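Trilport Grasp Planner for Two-Handed Robots

Most of us who work on Trilport came to it from the same sore spot: clear, shiny things. A plain cardboard box is easy going for almost any vision system, but put a ribbed glass on a polished steel tray and the depth map fills up with holes, and then the reflection of the glass starts looking like a second glass (we have all watched a hand go after one of those!). Trilport was written for that kind of table, and it's still the kind we test on first.

The software takes in the head camera view and the joint readings, works out where the clear objects stand, and plans both arms together so the hands stay out of each other's way. Every finger gets its own target -- thumb included -- and you can set how firmly each one is allowed to press.

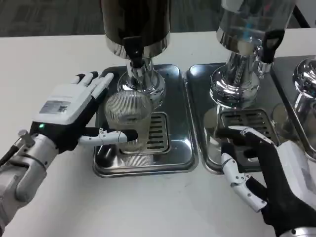

A ribbed glass, drip trays and chrome, with both hands at the dispensers.

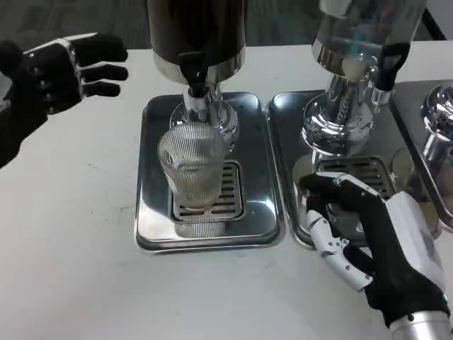
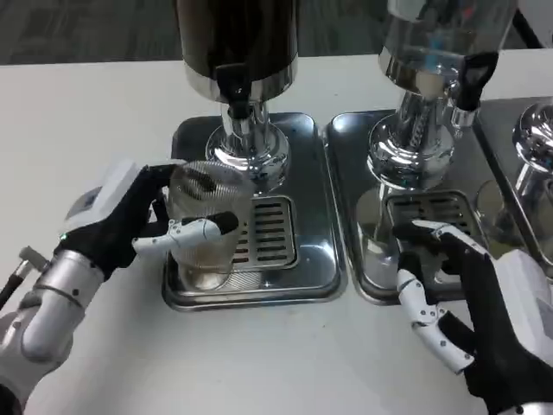
Setup is friendlier than it used to be. You load your hand model, walk through the camera check, and mark out the area where the hands may go. Cristóbal Bustos rewrote that last part in October after a long visit to the Gillies kitchen lab, and you can now draw the area straight onto the camera view with a mouse, which has saved us all a good deal of typing.

What you get with a license:

Planner and clear-object detector
Replay viewer, holding up to 2000 saved runs
77 ready-made grasps for cups, glasses, jars and handles
Plug-in for the Buvska arm controller
Email help from the people who wrote the code

You'll need a Linux computer with a graphics card and a camera that can see both hands. The planner updates at 100 Hz. A license covers 2 robots, and if you have more than that, write to the Clurnimthorpe office and we'll work something out with you.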